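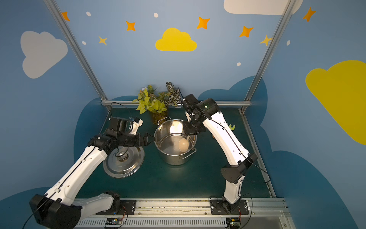
I get more mail about old car interiors and trim than about anything mechanical, so I've put my workshop habits for small parts on one page. Most of it I learned on a 1926 tourer that came to me in boxes, and the rest I learned by ruining things.

Start with the boxes themselves. If you're taking a car apart, bag every fastener the minute it comes off and write on the bag with a paint marker (ordinary felt tip rubs away in a greasy garage, ask me how I know). I write the place it came from, the side of the car, and which way up the washer sat. "Left running board, rear bracket, cup side out." It feels silly at the time and then you come back in December and could kiss yourself.

Nickel plating wants a gentle hand. Old radiator shells and lamp rims were often nickel, with that slightly warm look, and the stuff you use on modern chrome is far too fierce for it. I use warm water, a drop of dish soap and a cotton cloth, then a mild metal polish on the dull patches only. Stop as soon as the cloth goes black and look at what you've got. If there's brass showing through, put the polish down - you can't rub plating back on!

For brass itself, I go through the papers in order. Start with 400 grit, wet, and only where there are real scratches, then work up finer until you're ready for the buffing wheel. My friend Tanko Ugwu starts everything on the wheel and gets a lovely shine with all the scratches still sitting under it. We've agreed not to discuss it.

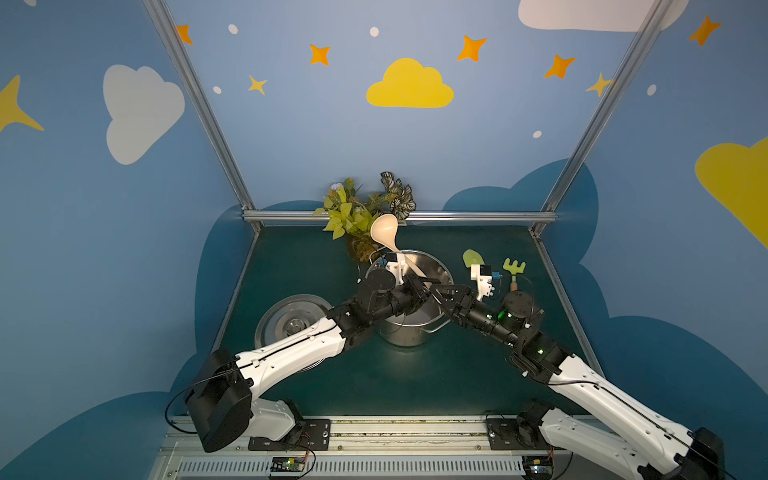 Lerville, July 3, 2024

A few additions from this summer, mostly thanks to readers.

Dilek Sönmez wrote in about stuck wood screws in body framing. She heats the head of the screw with a soldering iron, holds it there for 40 seconds, lets it cool and then tries the driver. I had a door pillar with 3 screws that I'd been cursing since winter, and two came out like butter. The last one I had to drill. Keep the iron well away from old varnish and fabric, and have some water handy.

Leather straps next. I used to drown mine in oil and they went floppy and stained my shirts. Now I wipe on a thin coat of conditioner, leave it overnight, and buff off whatever is still sitting on top. Do the back of the strap too, and take it out of the buckle first, or you'll leave a dry stripe right where it bends the most.

If you're storing a steering wheel or anything with a wooden rim, keep it off the concrete floor and away from the heater. Mine hangs on a wide padded peg in the hall cupboard, which my family has more or less accepted.

Somebody asked what I do with rusty hand tools that turn up in the door pockets. White vinegar overnight, a good scrub with a brass brush, a rinse in water with baking soda in it, then dry them properly and oil them the same hour. Don't do this with anything plated, the vinegar will get under it.

I still need to write up the hood fabric. I have a roll waiting on the bench and no courage yet, so that will go on the next page along with the side curtains.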